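브리투스, 쟁반 한 장으로 시작하는 상차림·정리 프로그램 ‘스쿨틱’ 9월 정식 운영
집에 있는 쟁반과 수저 그대로 활용… 놓고, 쓰고, 제자리로 돌려놓는 과정을 손으로 익혀

배포일: 6/2/24
배포처: 브리투스(Britus) 생활프로그램팀

생활 정리 교육 기업 브리투스가 쟁반 한 장 위에서 상차림과 식기 정리를 함께 배우는 프로그램 ‘스쿨틱(Skultik)’을 오는 9월부터 정식으로 운영한다. 쟁반에 숟가락 하나를 놓는 아주 작은 동작에서 출발해 한 사람 몫의 식사를 차리고, 다 쓴 식기를 다시 서랍에 넣는 데까지 이어지는 과정이다. 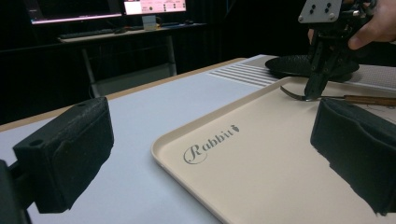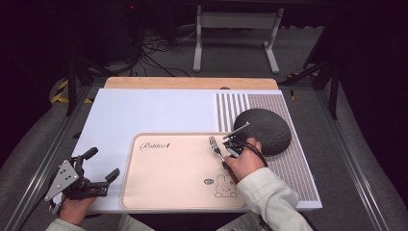
‘Rabbit’ 글씨가 있는 모서리가 둥근 쟁반. 첫 번째 사진은 쟁반 위의 금속 숟가락, 두 번째 사진은 쟁반 위쪽에 들린 흑백 무늬 손잡이의 식기.

스쿨틱은 브리투스가 정리 상담을 하면서 가장 자주 들은 고민에서 나왔다. 주방을 크게 뒤집어 정리해도 며칠 뒤면 수저통과 서랍이 원래대로 돌아간다는 이야기였다. 브리투스가 지난 상담 기록 3439건을 다시 읽어 보니 식기와 조리도구에 관한 내용이 유난히 많았고, 그중에서도 숟가락, 젓가락, 포크처럼 작고 자주 쓰는 물건이 늘 말썽이었다. 큰 냄비는 둘 곳이 뻔하지만 찻숟가락은 어디에나 들어간다. 그래서 찻숟가락은 정말 어디에서나 나온다.

그래서 프로그램의 첫 시간은 서랍을 열지 않고 시작한다. 참가자는 집에서 쓰던 쟁반 한 장을 식탁에 올려놓고, 오늘 저녁에 쓸 도구만 그 위에 놓아 본다. 숟가락 머리를 어느 쪽으로 둘지, 손잡이가 쟁반 밖으로 나와도 괜찮은지, 그릇이 들어올 자리는 얼마나 남겨야 하는지를 직접 놓아 보며 정한다. 말로 하면 싱거운데, 해 보면 의외로 재미있다! 시범 수업에서는 숟가락 자리 하나를 두고 가족끼리 한참 이야기를 나누는 식탁도 있었다.

쟁반을 고른 이유도 분명하다. 테두리가 있는 쟁반은 어디까지가 한 사람의 자리인지 바로 보여 준다. 식탁은 넓어서 물건이 자꾸 늘어나지만 쟁반은 금세 찬다. 꽉 찬 쟁반을 앞에 두고 무엇을 덜어낼지 고르다 보면, 매일 꺼내 놓기만 하고 쓰지 않던 도구가 눈에 들어온다. 옮기기도 쉽다. 주방에서 차려 식탁으로, 식사 뒤에는 다시 싱크대로 한 번에 움직일 수 있어 아이와 함께 사는 집에서 특히 반응이 좋았다.

전체 과정은 짧은 연습 27개로 짜였다. 앞부분은 빈 쟁반에 도구를 하나씩 놓는 연습이다. 숟가락만 놓아 보기, 손잡이 무늬가 서로 다른 식기를 나란히 맞추기, 왼손을 쓰는 사람의 자리 차리기 등이 들어 있다. 중간부터는 국그릇과 접시, 컵이 더해지고, 아침에 바쁜 집을 위한 ‘전날 밤 쟁반’ 연습도 이때 나온다. 잠들기 전에 다음 날 아침에 쓸 컵과 숟가락을 미리 올려두는 것으로, 시범 수업이 끝난 뒤에도 계속하고 있다는 후기가 가장 많이 들어온 연습이다.

후반부는 치우기다. 식사를 마친 쟁반에서 남은 음식을 덜고, 식기를 종류별로 모아 씻고, 물기를 말린 뒤 서랍의 정해진 칸에 넣는다. 브리투스는 이 부분에 가장 많은 시간을 들였다. 상차림을 알려 주는 책과 강의는 많지만 다 먹은 뒤의 손길까지 차근차근 다루는 곳은 드물었다. 참가자는 자기 집 서랍의 폭을 재고, 자주 쓰는 식기와 손님용 식기를 나눠 칸을 정한다. 이때도 쟁반이 쓰인다. 서랍에 있던 것을 모두 쟁반에 꺼내 놓고, 필요한 것부터 하나씩 돌려보내면 된다.

한 번에 다루는 연습은 2개를 넘기지 않는다. 시범 수업 초반에는 욕심을 내서 여러 연습을 한꺼번에 진행했는데, 집에 돌아가 다시 해 보는 사람이 많지 않았다. 분량을 줄이자 수업 분위기도 한결 느긋해졌고, 다음 시간에 자기 집 쟁반 사진을 가져와 보여 주는 참가자가 눈에 띄게 늘었다. 브리투스 생활프로그램팀은 이 변화가 무척 반가웠다고 전했다.

시범 수업은 브리투스의 생활 공간 ‘카사이(Kahsay)’에서 열렸다. 카사이는 참가자가 둘러앉아 식기를 꺼내고 놓고 치울 수 있도록 꾸민 공간으로, 정식 운영이 시작되면 정규 수업도 이곳에서 진행된다. 참가자가 쟁반을 가져오는 것이 원칙이며, 크기와 색은 가리지 않는다. 그동안 나무 쟁반, 플라스틱 쟁반, 오래된 양은 쟁반까지 온갖 쟁반이 식탁에 올라왔다. 캐릭터 그림이 있는 쟁반을 가져온 아이들은 그림이 가려지지 않게 그릇을 놓겠다며 자리를 몇 번이고 바꾸기도 했는데, 이 놀이가 마음에 든 개발팀은 ‘그림 비켜 놓기’라는 이름을 붙여 연습에 넣었다.

생활용품 편집숍 ‘베바르(Vevar)’도 함께한다. 베바르는 매장 한쪽에 스쿨틱 체험 식탁을 마련하고, 방문객이 쟁반과 수저를 자유롭게 놓아 볼 수 있게 할 예정이다. 체험 식탁의 도구는 판매용과 따로 두며, 구매하지 않아도 이용할 수 있다. 연습 카드 가운데 첫 장은 체험 식탁에서 무료로 가져갈 수 있다.

브리투스는 지역 도서관과 돌봄 공간 등 200곳 가까이에 스쿨틱 안내 자료를 보낼 계획이다. 자료에는 쟁반 한 장과 숟가락 하나만 있으면 할 수 있는 연습이 실리고, 진행하는 사람이 따로 교육을 받지 않아도 읽으면서 바로 해 볼 수 있게 구성된다. 글씨는 크게, 문장은 짧게 썼다. 어린이용 자료에는 수저를 대고 따라 그릴 수 있는 종이 쟁반도 들어간다.

브리투스 관계자는 “숟가락 하나가 제자리에 놓였을 때 참가자들의 표정이 환해지는 것을 보며 저희도 덩달아 신이 났다”며 “주방 전체를 바꾸겠다는 마음은 잠시 내려두고, 오늘 저녁에 쓸 쟁반부터 함께 차려 보면 좋겠다”고 말했다. 이어 “집마다 쓰는 그릇도 다르고 편한 자리도 다르다. 정답을 외우는 수업으로 만들고 싶지 않았고, 우리 집 방식을 찾아가는 시간이 되도록 준비하고 있다”고 덧붙였다.

베바르 측도 기대를 나타냈다. 베바르 관계자는 “매장에 오신 분들이 식기를 눈으로만 보고 가는 것이 늘 아쉬웠다”며 “직접 들어 보고, 놓아 보고, 옆에 있는 사람과 자리도 바꿔 보는 식탁이 생긴다니 벌써 즐겁다”고 전했다.

수업은 어른반과 가족반으로 나뉜다. 어른반은 혼자 사는 사람도 편하게 참여할 수 있도록 한 사람 몫의 상차림을 중심으로 하고, 서랍이 하나뿐인 작은 주방의 수납을 따로 다룬다. 가족반은 보호자와 어린이가 쟁반을 한 장씩 맡는다. 서로의 쟁반을 차려 주는 시간이 있어, 상대가 어느 손을 쓰는지, 물컵을 어디에 두는지 새삼 살펴보게 된다. 날카로운 도구와 뜨거운 음식은 가족반에서 사용하지 않는다.

참가자에게는 연습 카드와 서랍 칸을 그려 볼 수 있는 모눈종이가 제공된다. 카드는 식탁에 세워 둘 수 있는 크기이며, 뒷면에는 그날 차린 쟁반을 간단히 그려 넣는 칸이 있다. 수업에 빠진 참가자는 같은 내용의 카드를 받아 집에서 먼저 해 본 뒤 다음 시간에 이어서 참여할 수 있다.

■ 스쿨틱 운영 안내
시작: 9월
장소: 카사이
구성: 어른반, 가족반
준비물: 집에서 쓰는 쟁반 한 장, 평소 쓰는 수저
제공: 연습 카드, 모눈종이
신청: 브리투스 누리집의 스쿨틱 신청 화면
체험 식탁: 베바르 매장

■ 브리투스 소개
브리투스는 집 안의 물건을 쓰기 편한 자리에 두는 방법을 연구하고 가르치는 생활 정리 교육 기업이다. 주방과 옷장, 현관 정리 상담을 해 왔으며, 생활 공간 카사이에서 소규모 수업을 열고 있다.

자료 문의: 브리투스 생활프로그램팀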